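Robot Learning for Household Tasks – Week 9 notes
Deformables, part 2: cloth from demonstrations
Notes by Paloma Fitzsimmons, handed out Jan 25, 2020. Section 4 is rough, will fix before the exam.

Reading before class: the Drikine paper (sections 3 and 5, skip the appendix), plus your own notes from week 8 on state estimation.

1. Where we left off

Rigid objects: pose is six numbers. Find the pose, plan a grasp, done. Cloth: no pose. A shirt has as many states as you care to mesh. Last week we tried fitting a mesh to the depth image and it fell over as soon as the cloth covered itself. Self-occlusion is the main problem for all of today, keep it in mind.

Two ways out:
(a) better state estimate, then plan
(b) skip the state, learn actions straight from images

Today is (b). Method is called Gistumance in the paper, we'll just say G.

2. The method

Input: one head view, one gripper width reading per side, last two actions. Output: a short chunk of motion for both grippers, then look again. Training is plain behavior cloning with one change – the loss is weighted by how much the cloth moved in the next second. Frames where nothing happens to the cloth count for little. Frames where an edge lifts or a fold drops count for a lot.

Why bother: in the raw demos most of the time is approach. The network gets very good at approaching and stays bad at the part we care about. Weighting fixes the balance without cutting the demos up by hand.

How is cloth motion measured? Optical flow inside a cloth mask, grippers masked out. If you forget to mask the grippers the weight just tracks gripper speed and you are back to where you started. Two groups did exactly this in the July lab so please check it.

Chunk length matters. Too short and the two sides drift apart in the middle of a lift. Too long and it can't react when the fabric slips. We use 50 steps for everything in this handout.

3. Data

Demos are on beds, sofas and tables in lived-in rooms, surroundings left as found. Katene set, 860 demos after filtering. Filtering threw out anything where the operator dropped the cloth and restarted, which you may disagree with (see question 2 at the end).

Typical head view when both sides are on the cloth: a blue piece bunched up between the two grippers at the bottom, green sheet behind it, and off to the right a cardboard box and a clipboard with paper and a pen on it. Look at how little of the image is the thing being handled. Any policy that averages over the whole picture is mostly learning bed. 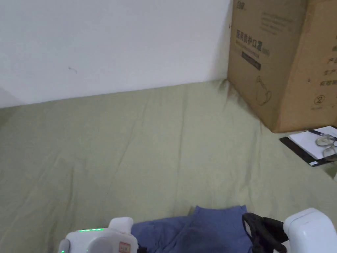

Sunita Haddad asked in last year's session whether the clutter should simply be cropped away, given that the cloth takes up so little of the input. Her point was that a tight crop around the grippers would give the network more pixels on the folds, and that the background can only mislead it.

Fair question, and we tested it. Crop only: success goes down. Best guess is that the policy uses the far edge of the bed as a reference for which way to lay the fold, and the crop removes that. Crop plus full view, two encoders, works best. So the current version has both. Costs more memory, live with it.

4. Results

Task: pick up a bunched cloth with two grippers, open it, lay it flat, one fold. Success = fold line within tolerance and no corner tucked under. Same start states for all methods.

Plain cloning, full view: 54 percent
G, full view plus crop: 68 percent

Not a huge gap and not a solved task. Nearly all of the gain is in the opening step. Once the cloth is open both methods fold about equally well, so don't write in your report that G "learns to fold better", it doesnt.

Failure types, most common first:
- grabs two layers instead of one, lifts, cloth never opens
- grabs the sheet along with the cloth (thin sheets, loose fit)
- both grippers close too near each other, no width to pull on
- fold is fine but release drags a corner

Second one is interesting. Head view alone can't tell one layer from two once the finger covers the contact. Velavside adds a fingertip sensor for this – next week.

5. For the lab

Use the starter code, not last year's. Set the flow mask first, plot the weights over one full demo and check that the peaks line up with the cloth moving. If the curve is flat somthing is wrong, stop and fix it before training.

Questions to hand in:
1. What happens to the weighting if the operator shakes the cloth? Should those frames count?
2. Argue for or against keeping the dropped-and-restarted demos.
3. Sketch a start state where the crop view alone would be enough.

One page each, max. Plots don't count toward the page.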